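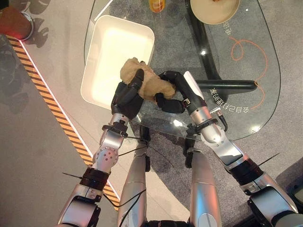 Cloth is the hard one. Ask anybody at Fimurik and you get the same groan. Boxes, fine. Bottles, fine. A rag has no shape until you grab it, and then it has a different shape.

Pankaj Prajapati has spent most of the year since February on rags. His method, called Sanura, skips the part where the robot builds a full model of the fabric before moving. Too slow, he says. By the time the model was done the cloth had slumped somewhere else.

So: one hand pinches a fold. The other comes in and hooks whatever is hanging. Then the system asks a single question. Is it held at two points, yes or no? If no, let go with one hand and try again, 5 tries max. Corners can wait.

"We kept hunting for corners," Prajapati told me. "Corners are a trap. Half the time there all tucked under."

The training set is 3396 grasps, every one of them driven by a person first. Two operators, long shifts, sore shoulders. Ekinci, the older method the lab ran before, wanted a plain flat table and even light. Sanura gets glass. Reflections, cables, a tray with raised sides, the table base showing through from underneath. Glass was Irkley's idea, the sister group down the hall, and it broke everything for a month.

What it still can't do: fold. Or tell a towel from a sleeve. Wet fabric hasnt been tried at all. Prajapati wants tactile sensing in the fingertips next, and a smaller hand, and more desk space, in that order.

It was past 7 p.m. when I left. They were resetting for another run.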